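Lokia Home Forum > Floors, Tables & Finishes > Is oiling a table every season a real thing?

plallgate_pete
Posted 5th June
Picked up a bottle of Insaurralde table oil because the guy at the store swore by it. The label says four coats a year, forever. My parents had the same kitchen table for decades and I never saw anyone put anything on it but a damp rag. Is this a real need or a way to sell oil?

goldnaz
It's a way to sell oil. Next.

Harish Nadar
Depends on the finish. If there's a hard varnish on there, the oil can't get in. It sits on top and goes sticky. Put a drop of water on it. If the drop beads up and stays, you have a film finish and you can take the bottle back.

plallgate_pete
Drop beads up. But the store guy says it "feeds the grain" anyway.

Dardo Saavedra
Feeds it what? The tree is dead. I paid 174 dollars for a "conditioning kit" with the same line on the box and I'd like that money back. Same goes for the grain talk. People see wavy lines and decide they're looking at something thirsty. Plain table, plain walls, strong grain in the last one:

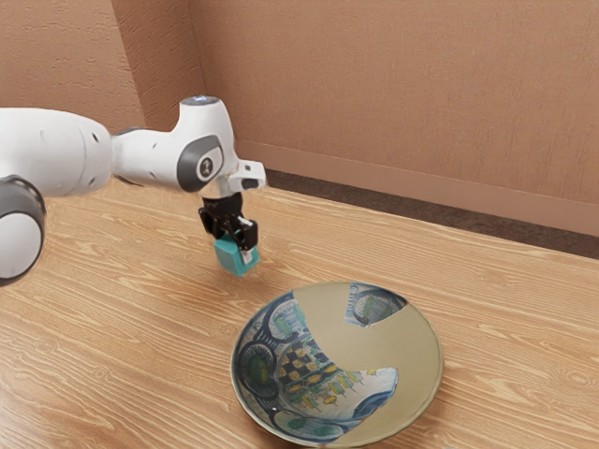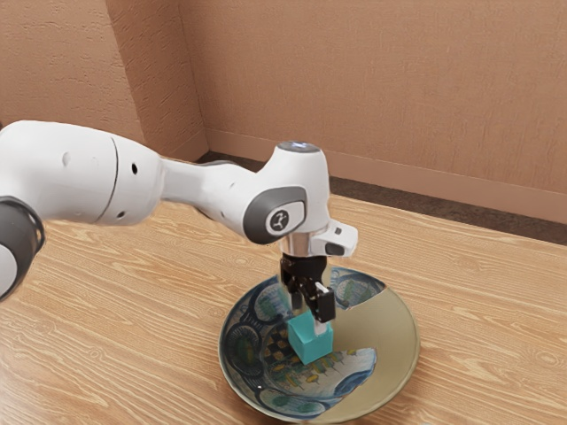
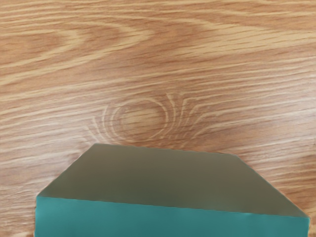
Wavy lines tell you how the wood looks. They won't tell you it needs a drink.

Amancay Rivadeneira
I'd push back a little on all this. I've oiled my bare oak table every September and it sheds water much better for a few months after. My sister never did hers and it has gray rings all over. So it isn't nothing.

goldnaz
One table each is not much of a test. Does your sister use coasters?

Amancay Rivadeneira
No. Fair. But mine gets wet glasses too.

Harish Nadar
Bare oak is a different animal, I agree with Amancay there. Once a year is plenty though – four coats is a lot of oil and a lot of rags. Lay those rags flat outside to dry, don't ball them up in the trash. They can catch fire.

plallgate_pete
What about the Jakidance wax? Label claims 100 percent natural.

Dardo Saavedra
So is mud. What's in it?

plallgate_pete
Doesn't say.

Dardo Saavedra
Well then.

Catalina Bravo
I used it on a varnished desk and spent a weekend getting the haze off with mineral spirits. On a raw cutting board it was okay, no better than the cheap stuff.

plallgate_pete
OK, the oil is going back, if I can find the receipt. Damp rag it is.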